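Self-Releasing a First Album: The Case of Jonitz
Final Report, Music Industry Practice

1. Background

Jonitz is a four-piece post-punk band formed in Tai. In March the group released its debut album, Rundireck, without label support. This report examines how the recording was financed and how physical copies were distributed.

2. Recording and Manufacture

The album was tracked over 6 days at Emach, a rehearsal space with a modest control room. Vocals were re-recorded later at the drummer's home. The band ordered 600 vinyl copies, having first sought a quote for 1,000.

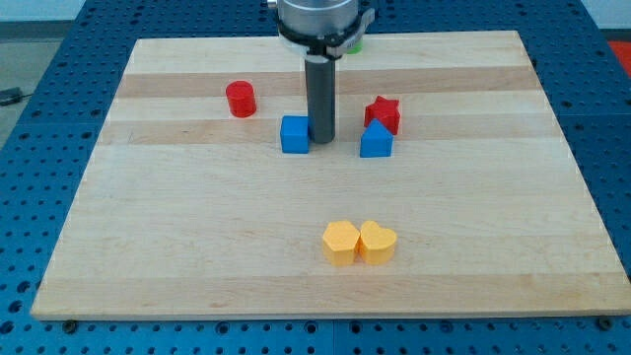
Mixing was completed by the bass player, who favoured a dry drum sound and very little reverb. Two songs were dropped at this stage -- both were considered too close in tempo to the opening track.

3. Distribution

Independent record shops took 144 copies on consignment. The remainder was offered at concerts and by mail order. Shop returns had not been finalised at the time of writing, and consignment income is therefore excluded from the budget in Appendix B.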